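Come drive our simulated robot (evenings and Sundays, paid)

Hi, I'm Rafia Naqvi, and I run the collecting side of things at Lodeo. We're a small outfit and we need people who can sit down, grab a pair of hand controllers and steer a two-armed robot through little household jobs in a simulator. Open the cabinet. Take the thing off the shelf. Put it on the table over there. Close up again. Every run you finish gets saved, and the good ones go into the pile our learning system studies from.

We have 230 usable runs so far and I want 1,000, so you can see why I'm writing this!

You don't need a degree or any coding. My best driver to date used to ice cakes for a living, and the one before her had never held a game controller (she was annoyingly good by the second evening). What I do care about is patience. You'll be doing the same door over and over with the objects moved around, and I want run forty to be as calm as run one. If you fumble, fine, fumble and recover. We keep a lot of those too, as long as you tag them right.

Tagging is the dull part and I won't pretend otherwise. After each run you get a short form: did it finish, did you bump anything, did you have to let go and regrip. Takes under a minute. Please don't be generous to yourself on it. Itziar Vidal checks them against the recordings and she is very nice about it but she does check.

What a shift looks like: three hours, with a 10 minute break every hour that you really do have to take, arms get tired. We start at 6 in the evening on weekdays or after lunch on Sunday. You can pick up one shift a week or up to 5. The first one is all practice, none of it gets saved, and you're paid for it the same as any other. We pay by the hour, never by the run, so there's no point rushing. The rate is in the info sheet I'll send when you write.

The rooms in the simulator get shuffled, and some of them come out pretty odd. You might get a kitchen, you might get a cabinet standing in an alley. The job stays the same either way.

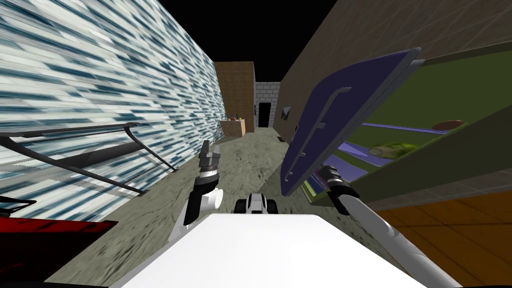 Skiltotel, February

One of the door setups from the current batch, with the right gripper down near the bottom of the purple door. That long gray bar is the handle, and you'll get to know it well. Doors are the bulk of what's left to collect, then picking things off shelves.

You should be 18 or over and okay with looking at a screen for most of three hours. Glasses are fine. Left-handers very welcome, I have hardly any runs that lead with the left arm and I'd love more. If you get queasy in video games, tell me first and we'll try ten minutes before you commit to anything.

To apply, send me a few lines about yourself and which evenings you're free. No cover letter please. Put "driver" in the subject so it doesn't get lost, and I'll write back with the info sheet and a time to come try it out.

Rafia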